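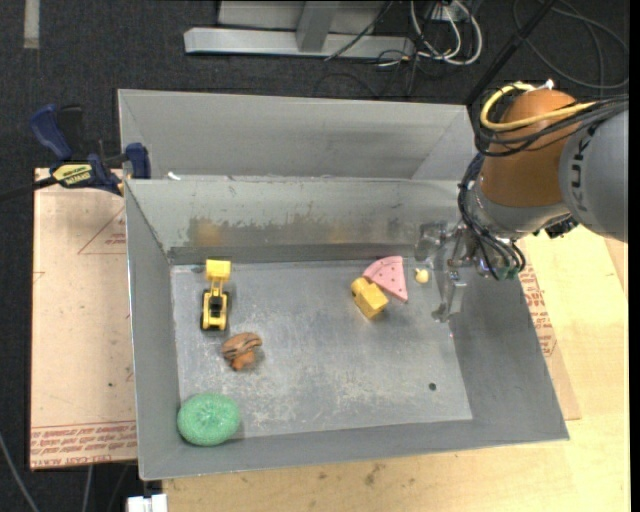
Tamara Bratu wrote to me after the last post to say that sorting small toys is a waste of an afternoon, and that she tips hers into one big tub and lets the kids dig. I read that twice, Tamara, and I'm halfway to agreeing with you!

I started the big toy sort in September, when our toy shelf gave up and everything on it came down in a heap. I had seven labeled boxes ready to go. Vehicles, animals, blocks, pretend food and so on. And then the trouble started - where does a thing go when it's a bit of everything? A pink watermelon slice is easy, that's food, done. The yellow and black front loader is a vehicle and it's my favorite of the lot (look at the bucket on it, I could push it around all day). But the lumpy brown and orange one? I've moved it between two boxes so many times that I just gave it its own corner.

So now I do it Tamara's way first and mine second. Everything goes into a big metal bin, scratches and all, and I pull out whatever I can name in one breath. What's left gets a second look on another day. The green mesh scrubber goes back to the sink, unless somebody needs a bush for the farm, and then it stays.

Merike wants to know if I wash the plastic ones. Yes! Warm water, a drop of dish soap, an old towel to dry them on - the loader gets a toothbrush around the wheels too.

Next up is the puzzle drawer, around 1,000 pieces and not one box lid left.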